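Washing machine stops before the final spin, water left in drum
Posted in Home > Appliances
27 replies hidden, showing best 3

Kerttu Seppälä
Hi all. Machine is a Lerkura front loader, came with the flat, no manual. Since November it gets to the end of the rinse and just sits there. Light blinking, drum full of water up to the bottom of the glass. If I turn the dial to drain it sometimes goes, sometimes hums and gives up. Towels are the worst. Shirts mostly fine.

Things I've tried — hot empty wash with soda crystals, turning it off at the wall overnight, smaller loads. Landlord says call someone, the someone wants 7 days' notice and a call-out fee. Is this a thing I can do myself? Not scared of a screwdriver but don't want to flood downstairs again.

Heidrun Baumgartner
Filter. Nearly always the filter. Little flap bottom right on most of them, pops off with a coin. Before you open it: machine off at the wall, towels down, shallow baking tray under the flap. There may be a thin hose tucked in next to the filter with a bung in the end, pull it out and let the water go into the tray a bit at a time. Takes ages with a full drum. Then unscrew the filter slowly, anticlockwise, and stop if it starts gushing.

Mine had a hair grip, a sock liner and what used to be a tissue. Shine a torch in the hole after, there's a small paddle wheel at the back, should turn with a finger or a pencil, a bit jerky is normal. If it's stuck there's something wound round it. Rinse the filter under the tap, wipe the rubber seal, screw it back TIGHT. Run a short rinse and watch the flap the whole time.

If that doesnt do it, look at the waste hose where it joins the pipe under the sink. Grease builds up there, especially if the dishwasher shares it.

Ryu
what she said. also check the hose isnt squashed behind the machine, mine was

Parnel
Had the same with an Ondier, error 508 on the display, filter was spotless. It was the hose end. Took the clip off the spigot under the sink and there was a plug of grey gunk the size of a thumb. Old toothbrush and hot water, done. Put the clip back the same way round or it drips.

One more thing, towels soak up loads and go lopsided, so the machine may refuse to spin even when the pump is fine. Try it with two towels and a few tshirts instead of all towels. If it drains but won't spin, thats balance. If it hums and no water moves, pump or blockage. And when you've got the bung out, you want something wide and low to catch the water, then swap to a bigger one

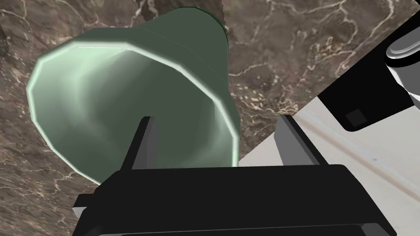
and keep swapping till it stops. Don't try to do it in one go with the hose held up in your other hand, it goes up your sleeve. If the pump still only hums after all that its probably had it. Make a note of the number on the sticker inside the door before you order one, mine ended 3476 and the shop still sent the wrong part first time.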